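4.2 Filling the shelf cooler

Reading time: 1 min | Print | E-mail

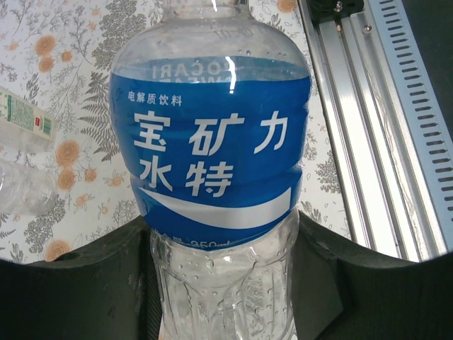

Fig. 9. Bottled electrolyte drink, blue label.

1. Set the dial to 3. The box says "instant chill" – I would allow four hours.
2. Stand bottles upright, labels out.
3. Leave a finger's width at the back wall.

Note: the claimed 52 bottles assumes slim ones. Expect fewer.

Caution: do not trust the door light as a temperature reading.

Questions: Tineke Desmet, Horudier parts desk | © Horudier | Back to top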